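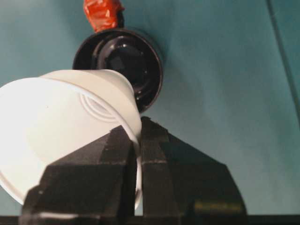 Filed under: Household Objects > Methods
Print this article | E-mail this article

3. Items and surface

3.1 Choice of items

The items were chosen to cover the kinds of things that collect on a kitchen counter or a desk by the end of a day. They fall into four groups: drinking vessels, closed containers, lids and caps, and scraps. The vessels came from the Ustel line and from the shared cupboard in the department. We made no effort to match them. Plain cups were preferred where we had a choice, as earlier work by Turunen had found that printed patterns drew people's attention away from the shape of the thing they were sorting.

Lids and caps were treated as a group of their own and kept apart from the containers they might belong to. A cap on a bottle is part of the bottle. A cap alone on a table is one more thing to put away, and it is often the last to be dealt with. Scraps include bits of paper and tape small enough to be brushed off with one hand.
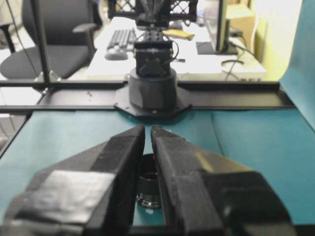
Why are loose caps counted separately from bottles?
They are picked up and put away on their own, and they often end up in a different spot.

3.2 Work surface

All sorting was done on a flat, blue-green surface. It was picked after a short comparison with a white top and a wood-grain top, both from Testari. White cups were hard to make out on the white top, and the wood grain hid the scraps. Blue-green gave fair contrast with white items and with black ones – the dark caps were a little harder to find in the evening, when the overhead lights were the only source. Marks on the surface were left alone unless they were sticky. We did not polish it between rounds.

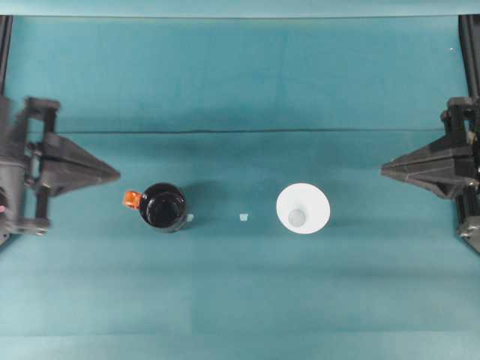 Gronow Papers on Domestic Work, vol. 4, no. 2, p. 533

Figure 2. Part of the work surface, with a dark, round item that has a small orange tab on its left side. The small pale squares belong to the scrap group.

The layout in Figure 2 is typical of what we call a sparse table. Items lie well within reach and none of them is stacked. Sparse tables were used for the first round and crowded tables for the second. On a crowded table vessels could touch each other, and caps could be placed behind or beside a larger item. The positions were drawn up by Onni Vainio before each round from a paper grid, then rubbed out so that no lines showed.

Scraps were placed last. Very light pieces shift when a sleeve passes over them, so a piece that had moved less than its own width was left where it was. Larger shifts were written down in the round notes.

3.3 Handles and rims

Vessels were laid out both upright and on their side. For cups with a handle, the direction of the handle was noted as well. Color was recorded by part, so that a white body and an orange handle get separate entries on the sheet. Claltance sheets have a single color field, and we added a second one by hand.

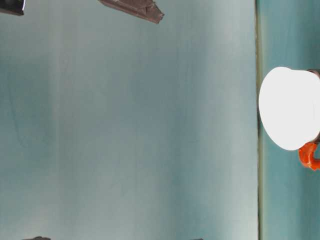
How is a mug recorded if it sits close to the edge of the surface?
It is recorded as an edge item, and the direction of its handle is written next to it.

Edge items were kept in the main analysis. Turunen dropped them in her June pilot on the grounds that people push them inward before doing anything else, but in our notes that first push is treated as part of the tidying.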